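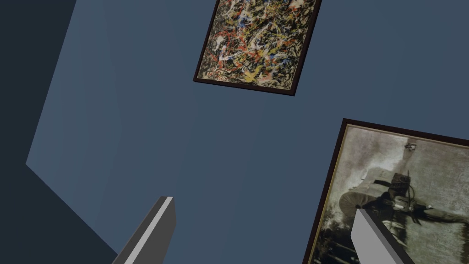
마지막 수정: 2026년 6월, Aarti Pathak

작업 노트 > 시뮬레이션 > 방문과 시연
노트 안에서 검색 검색어를 입력하세요 찾기

Hudmont 공개일 준비와 당일 기록

Hudmont 건물에서 연 공개일에 대해 적는다. 우리 쪽에서는 Putis 시뮬레이터 시연을 맡았고, Musedent 분들은 실제 팔을 가지고 왔다. 한국어로 길게 쓰는 것은 아직 느리지만, 다음 담당자가 한국어로 읽는 것이 편하다고 해서 그렇게 한다. 틀린 표현이 있으면 고쳐 주시면 감사하겠다. 다만 용어는 우리가 평소에 말하는 대로 두었으면 좋겠다. 예를 들어 "손가락"은 그리퍼 손가락이고 "벽"은 Putis 안의 방 벽이다.

준비, 전날

오후에 시연용 컴퓨터를 로비 옆 방으로 옮겼다. 모니터는 그 방에 있는 것을 쓰기로 했다. 케이블이 짧아서 책상을 콘센트 쪽으로 밀었고, 그래서 방문객이 서는 자리가 조금 좁아졌다. 나중에 이것이 문제가 되었다. 아래에 쓴다.

Putis를 처음 켰을 때 라이선스 확인 창에서 오래 멈추었다. 네트워크가 손님용으로 연결되어 있었다. 내부 네트워크로 바꾼 다음에는 바로 열렸다. 이 내용은 작년 10월 노트에도 있는데 나는 그것을 읽고도 잊어버렸다. 시연 목록 맨 위에 올려 두었다.

장면은 방 하나짜리를 골랐다. 처음 생각은 부엌 장면이었다. 부엌 장면은 물건이 많아서 보기에 좋지만, 서랍 접촉 계산이 불안정할 때가 있고, 손님 앞에서 서랍이 떨리면 그 이야기만 하게 된다. 방 장면은 벽에 액자가 걸려 있고 구조가 단순하다. 팔 모델은 Zulu 설정을 그대로 썼다. 관절 제한도 손대지 않았다.

보여 주는 순서는 다음과 같이 정했다.

먼저 바깥 시점에서 방과 팔을 보여 준다.
다음에 그리퍼 쪽 시점으로 바꾼다. 손가락이 화면 아래에서 올라오는 그 시점이다.
손님이 원하면 조이스틱으로 직접 움직이게 한다.
마지막에 기록된 에피소드를 재생한다.

세 번째가 제일 오래 걸릴 것이라고 생각했는데 맞았다.

에피소드 자료에 대해서. 이번에 가져간 묶음은 에피소드 3,128개이고, 그중에서 성공으로 표시된 것은 1,819개이다. 재생 목록에는 성공만 넣을지 전부 넣을지 의논이 있었다. 나는 전부 넣자고 했다. 실패한 것을 보면 사람들이 질문을 많이 한다. 결국 전부 넣고, 재생기는 무작위로 고르게 했다. 에피소드 길이는 최대 500스텝으로 잘라 두었다.

당일, 오전

문을 열자마자 학생들이 한꺼번에 들어왔다. Musedent 쪽 팔 앞에 먼저 모였다. 당연한 일이다. 실제로 움직이는 기계가 있으면 누구나 그쪽으로 간다. 우리 자리에는 부모님들이 먼저 왔고, 학생들은 조금 후에 왔다.

첫 번째로 받은 질문은 "이것은 게임입니까"였다. 나는 게임과 비슷한 방법으로 그림을 그리지만, 안에서 힘과 접촉을 계산한다고 답했다. 그다음에 벽을 밀어 보게 했다. 팔이 벽에 닿으면 토크 그래프가 올라간다. 이 그래프를 같이 띄워 둔 것은 잘한 일이었다. 말로 하는 설명보다 빨랐다.

그리퍼 쪽 시점으로 바꾸면 사람들이 고개를 기울인다. 벽이 많이 기울어져 보이고 액자도 같이 돌아가 있기 때문에 자연스러운 반응이다. 어떤 남자분은 화면이 고장 났느냐고 물었다. 바깥 시점을 옆에 작게 띄우고 손목을 천천히 돌려서 보여 드렸더니 이해하셨다. 앞으로는 처음부터 두 시점을 같이 띄우는 것이 좋겠다. 순서 목록을 그렇게 고쳐야 한다.

그림 이야기도 많이 나왔다. 물감을 뿌리고 흘린 것 같은 추상화가 갈색 액자에 걸려 있는데, 미술을 가르치신다는 분이 그 앞에서 멈추라고 했다. 잭슨 폴록 방식이라고 하셨다. 나도 그렇게 생각한다고 말했다. 노란색이 아래쪽에 모여 있는 것이 좋다고 하셨고, 텍스처 해상도가 어느 정도인지도 물으셨다. 이 질문에는 답을 못 했다. 파일을 열면 알 수 있는데 손님 앞에서 폴더를 열고 싶지 않았다.

오른쪽 아래의 세피아색 액자는 더 어려웠다. 바랜 사진 같은 그림이고, 밝은 색의 둥근 것에 살이 퍼져 있다. 바퀴로 보는 사람도 있고 부채로 보는 사람도 있었다. 그 옆의 어두운 덩어리는 기계 같다는 의견이 많았지만, 한 학생은 사람이 무엇을 조작하고 있다고 말했다. 나는 몇 번을 봐도 결정하지 못했다. 자산 목록에 제목이 없어서 확인할 방법도 없다. 제목 칸이 빈 자산은 Putis 쪽에 문의를 보내기로 한다.

손가락 모양에 대한 의견

Musedent의 한 엔지니어가 우리 화면을 보고 손가락이 너무 단순하다고 했다. 맞는 말이다. 회색의 네모난 블록이고 표면 무늬가 없다. 끝 윗면이 밝은 회색이라서 방향은 알아보기 쉽지만, 실제 손가락과 비교하면 장난감처럼 보인다. 나는 충돌 모양과 보이는 모양을 같게 두면 디버깅이 편하다고 설명했다. 그분은 학습에 쓰는 영상이라면 보이는 모양도 실제와 가까워야 하지 않느냐고 물었다.

여기에서 이야기가 길어졌다. 요점만 적는다.

그분의 경험으로는 손가락 모양이 다르면 정책이 실제 팔에서 물건까지의 거리를 잘못 판단하는 일이 있었다고 한다. 손가락 끝과 물건이 화면에서 겹치는 정도를 보고 배우기 때문이라는 의견이다. 우리는 손가락의 색과 밝기를 무작위로 바꾸는 방법을 시험한 적이 있지만 모양은 바꾼 적이 없다. 모양을 바꾸려면 충돌 모양을 따로 두어야 하고, 그러면 눈에는 닿았는데 계산에서는 안 닿은 상태가 생긴다. 나는 이 상태가 싫다. 그래도 그분의 말에 이유가 있으므로 시험 항목에 넣는다.

손가락을 넓게 벌린 자세에서 가운데로 벽이 크게 보이는 것도 지적을 받았다. 벽은 푸른 회색 한 가지이고 빛도 고르다. 무늬가 없는 넓은 면은 깊이를 알기 어렵다. 시연에서는 손님에게 "지금 벽까지 얼마나 가까운가요"라고 물어보았는데 대답이 모두 달랐다. 이것은 재미있어서 여러 번 했다. 액자가 화면에 들어오면 대답이 서로 비슷해지는 것 같았지만, 적어 두지 않았으니 느낌만 쓴다.

벽 모서리 쪽은 아주 어두운 남색 면이 있고 그 사이에 조금 밝은 파란 띠가 지나간다. 이 띠가 벽의 옆면이라는 것을 손님에게 설명하는 데 시간이 걸렸다. 문이라고 생각한 분이 있었다. 시연용 장면에서는 모서리의 색 차이를 키우는 것이 어떨까 한다. 학습용 장면은 그대로 둔다.

당일, 오후

점심 후에 조이스틱 입력이 늦어졌다. 움직임이 손보다 확실히 뒤에 따라왔다. 처음에는 컴퓨터가 뜨거워졌다고 생각해서 옆 창문을 열었다. 효과가 없었다. 다음으로 재생기를 닫았더니 바로 좋아졌다. 재생기가 뒤에서 에피소드를 미리 읽고 있었고, 내가 미리 읽기 설정을 8로 올려 놓은 것이 기억났다. 1로 내리고 다시 켰다. 그 후에는 문제가 없었다. 내 실수이다.

책상 자리가 좁은 문제도 오후에 나왔다. 뒤에 선 사람이 화면을 못 보고, 앞에 선 사람은 조이스틱을 잡은 사람의 팔꿈치를 피해야 했다. 휠체어를 타신 분이 오셨을 때는 책상을 다시 옮겼다. 죄송한 일이었다. 그분은 괜찮다고 하시고 오래 조작하셨는데, 손목을 돌려서 액자 하나를 화면에서 똑바로 세우는 것을 목표로 하셨다. 우리가 준비한 과제보다 이것이 더 좋은 과제였다. 그다음 손님들에게도 같은 과제를 드렸고 다들 금방 이해했다. 긴 설명이 필요 없고, 실패해도 부끄럽지 않다.

과제 이름을 임시로 "액자 바로 세우기"라고 부른다. 다음 공개일에 넣고 싶다. 필요한 것은 액자의 윗변과 화면의 가로선 사이의 각도를 표시하는 작은 숫자이다. 물체 자세를 이미 알고 있으니 계산은 쉽다. 다만 액자가 화면 가장자리에서 잘릴 때 숫자를 보여 줄지 숨길지 정해야 한다. 나는 숨기는 쪽이다.

에피소드 재생은 예상한 대로 실패한 것이 인기가 있었다. 손가락이 물건 위에서 닫히고 그냥 올라가는 에피소드가 나오면 아이들이 크게 웃었다. 한 아이는 로봇이 슬프냐고 물었다. 나는 이 질문에 한국어로 어떻게 대답해야 하는지 잠시 생각하다가, 슬프지는 않고 다음번을 위해 기록만 한다고 말했다. 옆에 계신 어머니가 웃으셨는데 내 발음 때문인지 대답 때문인지 모르겠다.

Musedent 시연을 본 것

우리 자리가 조용할 때 두 번 가서 보았다. 같은 Zulu 팔이지만 손가락은 그쪽에서 만든 것이었다. 안전선은 바닥에 테이프로 표시했고, 비상 정지 버튼은 사람과 가까운 쪽 책상 모서리에 있었다. 이 위치가 좋다. 우리 실험실은 버튼이 팔 뒤에 있어서 손을 뻗을 때 늘 불편하다. 옮기는 것을 건의하겠다.

설명하시는 분의 방법에서 배운 점이 있다. 팔을 움직이기 전에 "지금 움직입니다"라고 꼭 말했다. 시뮬레이터에서는 그럴 필요가 없다고 생각했는데, 시점이 갑자기 바뀔 때 손님이 어지러워하는 것을 생각하면 나도 말하는 것이 좋겠다. 실제로 오후 후반부터 "지금 시점을 바꿉니다"라고 말했고, 고개를 기울이는 사람은 여전히 있었지만 고장이냐고 묻는 사람은 없었다.

그쪽에서 우리 장면을 쓰고 싶다는 이야기도 있었다. 장면 파일만 주는 것은 괜찮다고 생각하지만 벽의 그림 텍스처는 사용 조건을 먼저 확인해야 한다. 확인하기 전에는 보내지 말 것. 급하면 그림을 단색으로 바꾼 버전을 보낸다.

정리

문을 닫은 뒤 컴퓨터를 다시 실험실로 옮겼다. 조이스틱 고무 한쪽이 떨어져서 서랍에 넣어 두었다(왼쪽 두 번째 서랍, 작은 봉투). 방문객이 조작한 동안의 로그는 시연 폴더에 있다. 이름이나 음성은 기록하지 않았다. 학습 묶음과 섞지 않도록 폴더 이름 앞에 "demo"를 붙였다.

할 일

시연 목록 맨 위의 네트워크 항목을 굵은 글씨로 바꾸기.
두 시점을 동시에 띄우는 화면 배치를 저장하기.
재생기 미리 읽기의 기본값을 1로 고정하기. 내가 한다.
제목 없는 그림 자산에 대해 Putis 쪽에 문의하기.
추상화 텍스처 해상도를 확인해서 미술 선생님께 메일로 답하기. 주소는 방문록에 있다.
손가락의 보이는 모양을 바꾸는 시험. 충돌 모양은 그대로 두고 먼저 한 종류만 한다.
"액자 바로 세우기" 과제의 각도 표시.
비상 정지 버튼 위치를 옮기는 건의.
텍스처 사용 조건 확인 후 Musedent에 답장.

추가로 적는다. 다음 날 아침에 동료가 노트를 읽고, 책상 배치는 처음부터 벽에서 떨어뜨려 놓고 긴 케이블을 빌리면 된다고 알려 주었다. 긴 케이블은 창고 안쪽 선반에 있다고 한다. 나는 그 선반을 본 적이 없어서, 이번 주에 같이 가서 위치를 확인하고 여기에 다시 쓰겠다.

해상도는 파일을 열어서 보았다. 숫자를 그대로 메일에 썼고, 세피아 그림의 둥근 것이 무엇이라고 생각하시는지도 같이 여쭈어 보았다. 답장은 아직 없다.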